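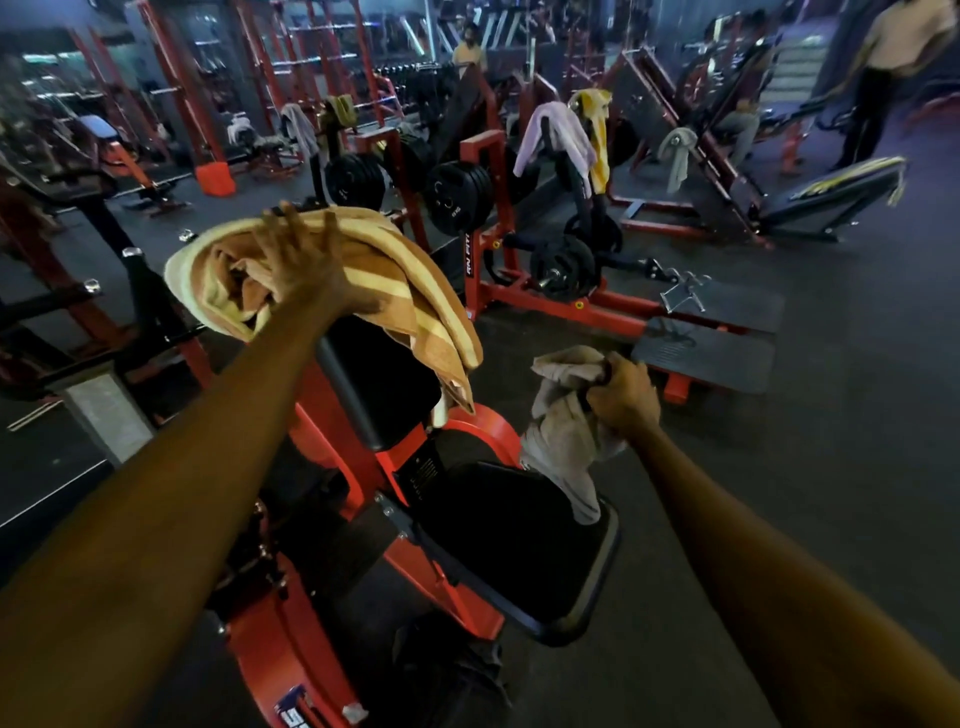 4 min read

Subject: Re: [gym-list] Towels, wiping down and the Sunday tidy
From: Pascal Rieger
Date: 2/7/21

Hi all,

Loved reading the replies to this one! I've been meaning to write up the towel thing properly, and the message below gave me the push I needed, so get yourself a cuppa.

> Quick question for the members' list. I've joined the Sunday
> tidy and I'm keen, but I don't know what the system is. Do the
> towels go back on the machines or in the tub? Is there one for
> the pads and another for the handles, or is it whatever's
> closest? And who decided the benches get done last? I did them
> first and got a look.

First of all, welcome, and sorry about the look (it was probably me). The benches go last on the old sheet by the door, and I think that's only there from when we had the mats laid out in front of them. Do them whenever you like.

On to towels. We have 74 in rotation at the moment, counting the new lot from Hetmont, and they come in every colour because we've never bought the same kind twice. I used to want them all matching. Now I quite like that you can tell them apart from across the room, and the stripy ones in tan and cream and brown have become my favourites for backrests. They're long enough to fold over the top and still hang down the front, so whoever sits down next has something behind their shoulders straight away. Fold it lengthwise, drape it over, then press the top flat with your hand so it doesn't slide off the first time somebody leans back. Takes a few seconds and looks terrific when a whole row is done!

The thinner plain ones are better on handles. Wrap one right around the grip, close your fist on it and twist. You'll get into the bit where the grip meets the metal, and that bit is always the worst. If you just run a cloth along the top you've cleaned the part that was already clean.

For the seat pads, spray the towel and keep the bottle well away from the upholstery. The Undden spray is fine on the black vinyl if you go lightly, but if it pools along the edge trim it leaves a greyish line and you'll be there all afternoon with a damp rag. Ask me how I know. The big 3 litre bottle is in the cupboard, and the little ones get refilled from that.

Towels at the end of the day go in the tub, all of them, including any that look as if they haven't been touched. Clean ones go out on the equipment in the morning. I know a few people like to leave them hanging overnight, and I was one of them for years, but they get that smell.

Now, the racks and benches, where I reckon we could do better. Everybody wipes at sitting height and stops. Have a go at the uprights too, with one hand either side of the post, starting as high as you can comfortably reach and working down to the foot plate.

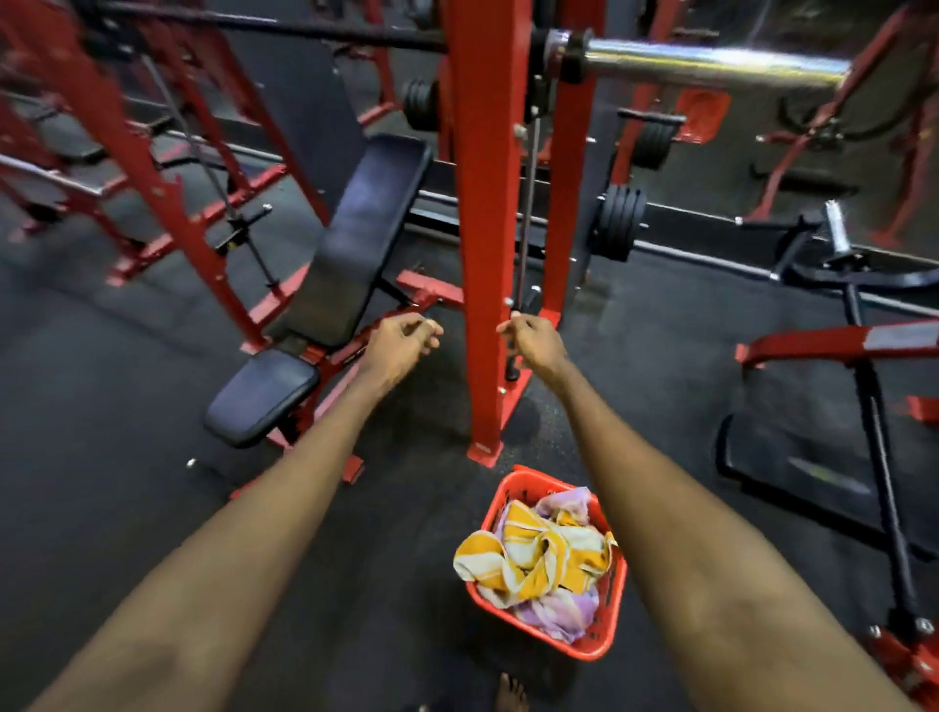

Fluff and chalk collect around the bolts down there, and an old toothbrush shifts it beautifully. Guide rods get a dry cloth only, please. There's a light coat of oil on them and it's meant to be there. Same with the shiny sleeves on the bars, dry cloth, quick twist, done.

If a bench has been left on an incline, do the gap between the backrest and the seat pad while it's open, then leave it as you found it. I used to drop them all flat and the early crowd grumbled at me, with some justice.

Plates: a wipe on the outside face is plenty for a Sunday. We pull them all off and do the horns behind them in September, which is a bigger job and a surprisingly fun one. Last time it was 38 degrees outside and we still got through the lot before lunch.

Two bits of housekeeping. Nolte have quoted us $300 for a second drying rack on wheels, and I'm all for it, so shout if you've got a view. And the Grernance hooks I ordered have turned up at last. I'll put them up along the back wall, so spray bottles can hang there and stop living on the floor where people kick them.

Happy to show anyone the fold in person, it's much easier than reading me go on about it. I'm in most mornings before work.

Cheers,
Pascal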